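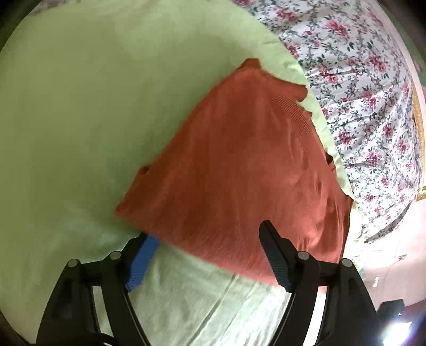
Peeters Guest House, linen and bedroom procedures
Minutes of meeting held 05/09/2026

Present: Sebastián Barrientos (chair), Gervasio Ojeda (minutes), two representatives of the housekeeping contractor, Wedia
Apologies: laundry supplier, Firketti

1. Previous minutes
Accepted with one correction. Item 4 should read "wash at 60," not "wash at 50."

2. Folding on the bed
The meeting reviewed the practice of folding colored pieces on the made bed. Wedia staff prefer this to the corridor table, which is 70 cm deep and too narrow for the larger items. S. Barrientos had no objection, provided that a plain sheet covers the patterned bedspread first. Agreed.

The light green sheets will be kept for this purpose. They are not to go back into guest use. Orange and red pieces show up clearly against them, and lint is easier to spot before the piece is put away.

3. Folding method
Current text of the procedure says "fold neatly." Wedia asked for something more exact. The following wording was adopted:
Lay the piece flat and smooth from the middle outward.
Pull out any bunched edges before making the first fold.
Fold in half, then in half again. Hems go to the inside.
Ribbed knits are folded once only and stacked separately.
G. Ojeda to update the sheet on the linen room door.

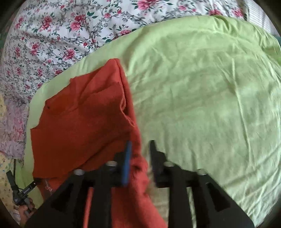 A piece left in a heap at the end of a shift counts as not done and is carried over to the next shift. Wedia asked whether this applies when a room is needed at short notice. It does — the piece goes in the basket, unfolded, and is entered on the carry-over list.

4. Color transfer
Firketti reported in writing that 13 pale pieces came back tinted in July. Cause not confirmed. Orange and red items are to be bagged separately from now on, and Rillitix detergent will be used for that bag only. Firketti will be asked to state the wash temperature on each return slip.

5. Storage
The upper shelf in the linen room holds more than 50 folded pieces but sags at the left bracket. Bracket to be replaced. Until then, knits go on the lower shelf. Bedspreads stay in the hall cupboard — no change.

6. Actions
Revised folding sheet: G. Ojeda
Letter to Firketti on return slips: S. Barrientos
Separate bags for orange and red: Wedia
Shelf bracket: G. Ojeda

7. Any other business
Wedia asked for a second lint roller. Approved.

Next meeting to be set once Firketti has replied.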